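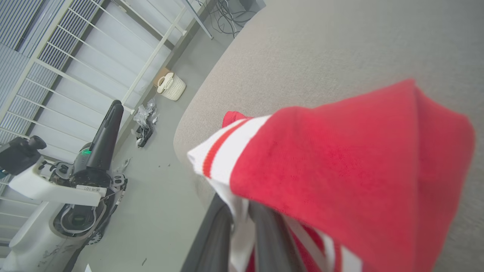 How to stop red clothes running in the wash

Posted in: Laundry & Home Care

Red dye is the one most likely to turn a load pink, and anything with white trim is at risk from its own colour. Test it before the first wash.

1. Wet a hidden seam with warm water and press a white cloth on it for 30 seconds. If the cloth picks up colour, wash the item on its own.

2. Turn it inside out and do up any zips.

3. Wash at 30 degrees on a short cycle with a liquid made for colours. Powders often contain bleach, so check the box.

4. Take it out as soon as the drum stops. Dye moves across to pale cuffs and hems when damp cloth sits folded against itself.

5. Roll it in an old towel, press, then dry it flat. Keep knits off the radiator.

If the white has already gone pink, don't let it dry. Rinse in cold water until it runs clear, then wash again straight away. Colour catcher sheets help with a slight bleed but won't rescue a bad one.

Wash it alone two or three more times before you put it in with other darks.

Ladan Farahani

100 shares | 10 comments

Contact us | © Dandby Home | Back to top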